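Sugar in Breakfast Drinks at the Zanwood Campus Dining Hall
Final project report, Introduction to Nutrition and Public Health
Thursday, August 31, 2023

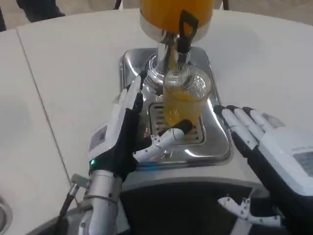 1. Background

Our project looked at how much sugar students drink at breakfast and whether they know how much it is. We picked breakfast because most people in our residence hall eat it in the same place, and the menu hardly changes from week to week. Lunch and dinner would have been harder to track.

Most of the reading we did for class dealt with soda. Fruit juice gets less attention, partly since people think of it as fruit. The sugar in juice is natural, but once the fruit is pressed most of the fiber is gone, and the body handles the sugar in much the same way as sugar from other drinks. Whole fruit also takes longer to eat. It is easy to drink the juice of several oranges in a minute and hard to eat several oranges.

2. Questions

We wanted to answer two things. First, what do students choose to drink at breakfast, and how much of it? Second, can they guess the sugar content of a serving?

3. Method

We handed out a paper survey at the Zanwood dining hall over 3 weeks in April. The survey had 19 questions. The first part asked about that morning's drink, cup size and refills. The second part asked people to guess how many teaspoons of sugar were in a serving of orange juice, chocolate milk, sweetened iced tea and plain milk. The last part asked about habits at home.

We got 80 completed surveys. Another batch from the Pollano building had to be left out because the page with the drink questions was missing from the copies. We noticed this too late to reprint.

For sugar content we used the labels posted by the dining hall and converted grams to teaspoons, using four grams per teaspoon.

4. Results

Orange juice was the most common cold drink, ahead of milk and iced tea. Coffee was the most common drink overall, and most coffee drinkers added sugar or flavored creamer. Many juice drinkers also had coffee, so the two groups overlap.

Refills mattered more than we expected. Students who took juice often went back for a second cup, while milk drinkers rarely did. When we asked why, the usual answer was that the cups are small.

The guesses were low for juice and high for chocolate milk. People who said they "watch what they eat" did not guess any better than the others. Several wrote a zero for orange juice, with a note that it has no added sugar. We think the question was worded badly here, and we should have said "total sugar." The iced tea guesses were the closest to the label.

5. Problems with the study

The sample was small and everyone in it eats breakfast, which leaves out students who skip it. We stood near the exit, so people in a hurry walked past us. Amounts were self-reported. We had planned to measure how full people pour their cups, but we ran out of time and had no scale that we trusted — the one in the Jakov lab kept drifting.

Our budget did not allow for a second round. We also could not compare our numbers with the Wyss dining hall, which uses bottled drinks.

6. Suggestions

The dining hall could post sugar per cup in teaspoons next to the drinks. Grams mean little to most people, including us before this course. Putting water closer to the trays would be cheap to try. We do not suggest taking juice away. It has vitamin C and potassium, and one small cup fits easily into a normal diet.

A future group could repeat the survey before and after a sign goes up, with a control hall and the wording of question 12 fixed.

The blank survey and the response table are in the appendix.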